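3.2 What people send in when the prize is a trip

Figure 2. A maple board with a row of toy blocks on it, set on a blue pegboard table.

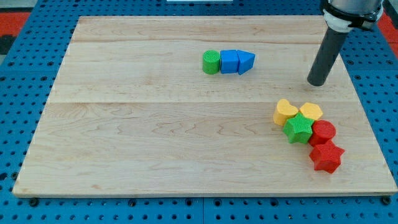 So, back to the entries. I had gone in thinking that a story contest with a travel credit at the end would pull in mostly short, lazy stuff (I've entered plenty of these myself, and I know what I type at midnight). The Pluna contest asked people to tell a story about a grandparent's cooking, and the winner got a trip to wherever the dish came from. We ended up with 3249 entries. I read every one of them, with Yurii Nazarenko reading the same pile separately so we could compare notes later.

We threw out repeats first. Plenty of people had sent the same story twice, sometimes with a new first line, and a fair number had pasted in a recipe and nothing else. That left 2690 entries with something in them you could call a story. I was generous here! If somebody wrote "she burned it every time and we ate it anyway," I counted it.

Then we sorted by whether the writer mentioned the prize. I really expected this to be a small group, and it was huge: 1832 of the stories we kept bring up the trip somewhere, usually in the last two sentences. People wrote about who they would take along, or what the village looked like in a story they'd been told, or how they would find the bakery. A few argued with the rules, which said one companion only. One woman made a very good case for bringing both her sisters.

Yurii and I disagreed most about what counts as a mention. He wanted the word "trip" or "travel" or "win" to be there in plain sight. I was happy to take "I would love to stand in that kitchen once," which to me is about as clear as it gets. We went with my version for the count above, and his stricter one comes back in Section 4, where it matters more.

The Bedix contest was a different animal. Same kind of question, same length limit, but the prize was a bundle of kitchen gear and the entry form sat on a store page. Fedir Polishchuk had warned me that store pages bring in people who are already filling out a form for something else, and I think he's right. The stories are shorter and they wander less, and hardly any of them talk about the prize at all. You can tell a story about wanting to see a coastline. It's a lot harder to write one about wanting a saucepan, though 12 people gave it a good try and I enjoyed all of them.

I don't want to lean on that comparison too hard. Bedix ran in November, when half the people I know are thinking about holiday meals anyway, and Pluna ran in the spring. The Bedix form also had a little box you could tick to get a newsletter, placed right above the story field, and I suspect some people stopped reading there.

For the next part we kept only the Pluna stories and looked at who gets quoted in them, and whether the quote comes before or after the food.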